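Funeral Service Records, Unit 2: Writing and Filing the Obituary
Handout, Hongjun Zeng

1. Source form
Take dates and places from the family's signed form. Spell names as the family does – check twice.

2. Order of facts
Birth, schooling, marriage, work, survivors, service. Keep a standard notice under 215 words. 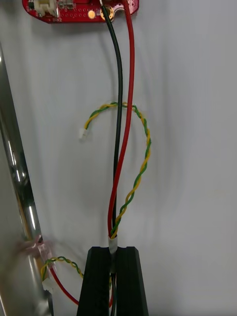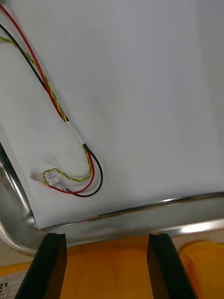
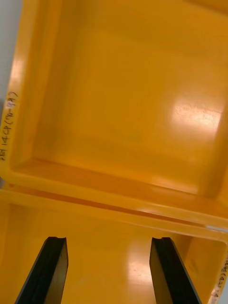
3. Survivors
List the spouse first, then children by age. Put a child's spouse in parentheses.

4. Filing
Keep the signed proof with the case file. Old Semple notices are in drawer 70.

Reading: Cuautle, chapter 2.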